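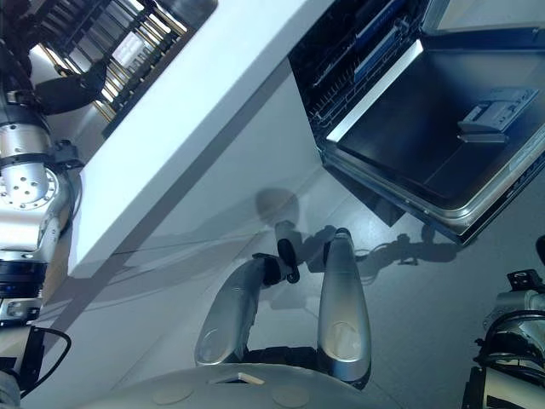

Section 8. Setting up the Nemell planner for kitchen jobs. Do this after the arms are homed and the head camera is calibrated, not before. Nemell wants a collision map first, then a task file, then it will let you plan. Map goes wrong most often on shiny stuff. With a dishwasher door folded fully open, the steel inner panel throws back enough light to punch holes in the depth, and the planner reads a hole as free space. Draw the door in by hand (step 4). Quicker than tuning.

Before you start
Nemell build 173 or later. Older builds load the map but drop the hand-drawn boxes, no warning.
E-stop within reach. Always.

1. Start the controller. Wait for both arms to say READY.
2. Open Nemell, pick Map > New. Name it after the room – no spaces in the name, it chokes.
3. Run the head sweep. Keep clear while it moves. Lights on, same ones you'll work under.
4. Map > Add box. Draw one over the open door, one for each rack if it's pulled out. Leave a bit of margin. Lock them.
5. Check the worktop edge. If the view is tilted the edge should still come out level in the map. If it slopes, the tilt setting is wrong, go back to calibration.
6. Save. Then save again as a copy, you will want it.

CAUTION: a locked box stays put when the door is shut. Arm will go the long way round somthing that isn't there. Delete it or switch it off.

Arm limits
7. Arms > Limits. Set Approach to Slow for both. The default is too quick near a rack.
8. Turn on Keep Apart. Stops one arm planning through the other. Costs a little planning time, leave it on anyway.
9. Press Preview. Watch the whole path on screen before you press Run. Whole path, not just the end. 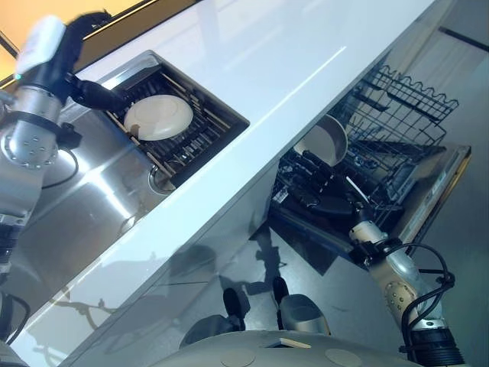 Can both arms be planned in one go?
Only if they're in the same task file. Put them under one job heading and Nemell plans them together. Two files means two plans, and the second one treats the other arm as parked.

NOTE: if planning stops with "no path", look at the locked boxes first. Usually two of them overlap. Raising the retry count to over 1,000 just makes you wait longer for the same message.

Wrist cameras
10. Sensors > Wrist. Tick Left, tick Right. Pictures should show within a second or so.
11. Set exposure to Manual if there's a bright surface behind the gripper. Auto darkens the fingers till the mask fails.
12. Run Mask Fingers. Open and close the gripper slowly when told to. The gripper's own parts should turn grey on screen. Anything left in colour gets treated as an obstacle, so run it agian.

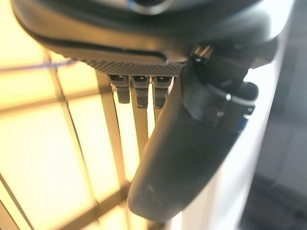 Grikis, December

Changes to this section since the last issue. Step 11 is new. Step 8 used to be optional, now it isn't. The Ogura grasp plug-in is no longer loaded at start – go to Tools > Plug-ins and tick it, then restart Nemell (the controller can stay up). Old Dalov task files still open but the speed values are ignored, set them again by hand.

Known faults, not fixed yet:
Preview freezes if you drag the view while it plays. Close the window and reopen.
Copying a map loses the locks. Boxes are there, just unlocked. Redo step 4.

Grasp settings are in section 9.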